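4. What people keep cold, and why they say they do it

4.1 Getting into the kitchens

I came to this part of the study a little sideways. The original plan was to write about shopping, and specifically about how people in small apartments decide how much food to buy at once. But every interview drifted to the refrigerator sooner or later, and by the end of the first month I had stopped steering people away from it. Ask someone how often they shop and you get a short answer. Ask them what is in the fridge right now and you get their mother, their last roommate, a fight over mustard, and a theory of mold.

The diary material comes from two neighborhoods, Telon and Relto, which sit on opposite sides of the same river and have very different housing. Telon is mostly older walk-ups that were cut into single rooms decades ago. Relto is newer, with proper kitchens and full-size appliances that came with the lease. I lived in Telon myself for part of the project, in a room where the fridge doubled as my nightstand, so I should say up front that I'm not a neutral party on the question of small refrigerators. I have opinions about them (most of them about the freezer shelf).

Participants kept a food diary in which each entry recorded one item being put away, and where. After I threw out duplicates and entries I couldn't read, there were 2,024 usable entries from Telon and 2,816 from Relto. The gap doesn't mean much by itself. People in Relto put away more things at a time, and they tended to list every one of them, while people in Telon would write "the usual" and leave me to call them up and ask.

4.2 The bread question

I want to spend most of this section on bread, which surprised me more than anything else in the diaries. Bread is a good item to think with because there is no settled rule for it. Everybody puts milk in the fridge. Hardly anyone puts dry rice there. Bread goes all over the place: on the counter, in a box, in a drawer, in the freezer, on top of the fridge, inside the fridge, and in one household inside the microwave, which was the only mouse-proof space in the room.

The usual kitchen wisdom says that bread goes stale faster in the refrigerator, and as far as it goes that's right. The starch firms up more quickly at fridge temperature than it does on the counter, so the crumb gets hard and dry-tasting sooner. What the cold does do is slow down mold. So a person choosing a spot for a loaf is really choosing which way they would like it to go bad, and people living alone make that choice differently from families. A family finishes a loaf before mold is a worry. Somebody living alone may take well over a week, and by then the stale-versus-moldy question has gotten very real.

This came through clearly in the interviews. When I brought up the advice against refrigerating bread, people in Relto mostly agreed with it, and several told me they'd read it somewhere. People in Telon mostly knew it too — and refrigerated their bread anyway. They had toasters. "It's going in the toaster, so who cares if it's hard" was the gist of what I heard, over and over, in different words. One woman said she thought of the fridge as a waiting room for toast, and I've used the phrase in my own notes ever since.

What I had not expected was how many of the Telon entries were for partial loaves, heels, and single slices. I had set up the diary form with a box for the type of item and a box for the package, and people kept crossing out the package box. There was no package. There was a slice, and it had been set down on the shelf as it was. I ended up adding a category called "loose" to the coding sheet in January, and then had to go back through everything I'd already coded, which took most of my winter break and a lot of tea.
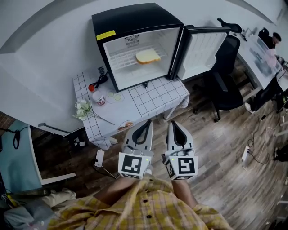 Figure 2. A compact refrigerator on a tabletop, door open, with one slice of bread on the wire shelf.

Loose storage turns out to be closely tied to the size of the appliance, and I think the reason is mostly about sight. In a big refrigerator a loose slice would vanish. It would slide behind a jar and be found in spring. In a very small one there is no "behind" to speak of, so whatever you put in is looking right at you the next time you open the door. People in Telon talked about this as a good thing. They could keep track of what they had without trying, and several of them said they had gotten worse at it after moving somewhere bigger. The fridge got larger and their memory didn't keep up.

There's a cost, of course. Unwrapped bread dries out quickly in moving cold air, and it picks up the smell of whatever is sitting next to it. Onion was the complaint I heard most. The people who stored bread loose were aware of this and had their own rules for dealing with it: bread on the upper shelf and onions on the door, or bread only when there were no onions in the house, or (my favorite) onions belong to the neighbor. I didn't test whether any of these rules work. My interest was in the fact that they existed, that they were specific, and that people had worked them out alone, without ever talking to the person across the hall who had worked out the same thing.

4.3 Doors

A shorter note on doors, because it kept coming up. In full-size kitchens the door is where condiments live, and that was true in nearly every Relto diary. The door shelves are deep, they hold bottles upright, and once a bottle goes in, it stays for a very long time. I suspect some of the hot sauce I recorded is older than the building.

In small refrigerators the door is a different sort of space. The pockets tend to be shallow, and what goes in them has to be flat or skinny. My participants used theirs for cheese slices, butter, eye drops, single packets saved from takeout, and film for a camera. A standard jar often didn't fit. People who cooked with a lot of sauces found this maddening, and it shaped what they bought: smaller bottles at a worse price per ounce, or no bottle at all and a handful of packets from the place downstairs. Sitthichai, the noodle shop on the corner of my own block in Telon, showed up in so many diaries as a source of chili packets that I gave it its own code.

I mention price because it gets left out when people talk about small-kitchen living as if it were a matter of taste. A person with two usable shelves can't buy the big jar. They can't buy the second loaf on sale either, unless they have a freezer compartment that really freezes, and most of the ones I saw were good for a tray of ice and not much else. Some of what looks like a habit in the diaries is just the shape of the box.

4.4 How the entries were coded

All entries were coded by me, first on paper and then in Trollevance, the tagging program our department uses. I coded each item for type, location, wrapping, and whether the participant gave a reason. When a participant gave more than one reason I kept the first, and I'm still not sure that was the right call. A second reader went over 30 entries from each neighborhood. We disagreed most often on wrapping, where a sheet of paper towel laid over the top was "covered" to one of us and "loose" to the other. I went with "covered" in the end, mainly because the people who did it were so firm about it.

The reasons themselves were sorted by hand. I had hoped to use a list from earlier work on food storage, but the categories there assume a household where somebody plans the meals, and that didn't fit at all. "I was tired" is a reason. So is "it was already in my hand when I opened the door." I kept both of them as separate codes and I'd do it again — they account for a good share of the late-evening entries in both neighborhoods, and they behave differently from each other. Tired people put things away in the nearest spot. People with something already in their hand put it away in the right spot, or at least the spot they would have named if I had asked them the next morning.

The late-evening entries are taken up again in Section 5, along with the leftovers.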